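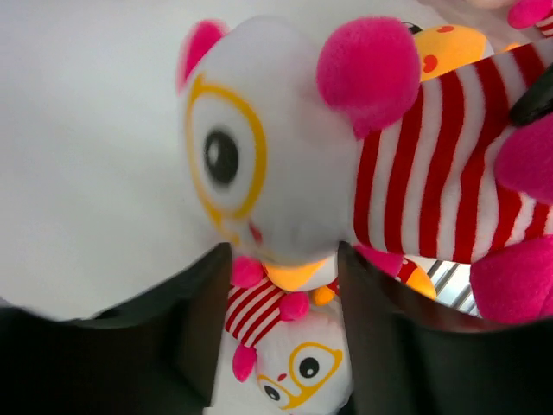
Progress Report No. 4, page 1

Dear Cuiping,

Thank you for your patience with us over the winter, and for the kind note you sent with the last instalment of the grant. It went up on the board by the kettle and has stayed there. I promised you a proper account of the soft toy work before the next payment falls due, so I hope you have a cup of something beside you, as I do tend to go on a bit.

When I wrote in November we had 2,755 recorded examples across all the tasks in the Urnen project, and most of those were of hard, well-behaved things such as blocks and cups. Soft toys were the gap. They squash, they lean on one another, and they have ears and feet that stick out just where the fingers want to go. Yaqin Jiang had argued for them from the very beginning, and I am glad we listened to her, even if it has meant a slower couple of months than the plan allowed for.

Our aim for this stage was 200 good examples of toys being moved between the tabletop and the little shelf. We have 142 that pass our checks, with another batch still waiting to be looked over. The views from the grippers have been the most useful part by far. Close up, a face with yellow glasses next to a striped body tells the system a great deal about which way round a toy is lying, and we had been rather relying on the wide view for that.

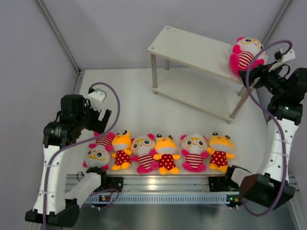

AMHOLM, 23 Jan 2024 – We have settled on two kinds of toy for the time being, the pink-and-white ones with the round glasses and the yellow ones with polka dots, and we start many of the runs with the two kinds mixed along the front of the table. That way the arm has to reach in beside a neighbour, which is much closer to what the people at Staltau want from us in the end. The pink ones with their big ears are the harder of the two to let go of cleanly, and Yaqin would like more examples of the release as well as the grasp. I think she is right.

Of the accepted examples, 104 use the right arm on its own. That is a lopsided share and I would like to even it out before we train again. The left arm spent part of December away from work with a worn cable, and the spare took its time coming from MacBrayne, but it has been running nicely for a fortnight now.

We also lost a few days to labelling. Two of us had been marking the end of a run at different moments – one when the fingers opened, the other when the arm was back at rest – and the early files had to be gone through again by hand. It was dull work, cheerfully done, and the written guide is a good deal clearer for it. I will send you a copy with the spending sheet.

Spending is within what we agreed, apart from the cable. You would be very welcome to come and have a go at driving the arms yourself when you are next over our way. Yaqin will happily show you how.

With warm wishes from all of us at Amholm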